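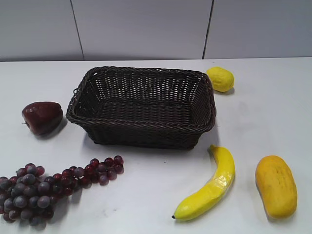 **Do you have to book ahead for the Darkiven open day?**
Only for the 2 pm demo. Everything else is walk-in, just sign at the front desk.

---

**slowaxis** — Jun 14, 2023
Went this morning. Fruit into basket, over and over, and I stayed way longer than I planned. Guy next to me had a stopwatch going. Parking is terrible btw, use the lot behind Skála.

**gritty_bearing**
Did they let you talk to the people running it? Last October it was all marketing folks, couldn't get one straight answer on cycle time.

**slowaxis**
Yeah, two engineers, both happy to talk. They said 1,376 picks logged on the fruit task so far. Didnt ask how many were misses, should have.

**gritty_bearing**
So the number means nothing. And it's fake fruit. Try a real banana with a soft spot.

**pallet_jane**
Disagree. Fake fruit is fine for a demo, same shape every time, you can compare runs. Grapes are the nasty one anyway — all those little bits hanging off. I'd watch that over the apple any day.

**gritty_bearing**
Same shape every time is my whole problem with it. We pack 80 crates a shift and no two are alike.

**pallet_jane**
ok but they're not selling you a packing line, its an open day

**hexkey56**
Is the Histico booth worth it or skip? Only got an hour.

**slowaxis**
Skip. Slides mostly. Netum had a scanner table you could play with, more fun. Get to the demo early, room holds 56 and they shut the door.

**hexkey56**
thx, going after lunch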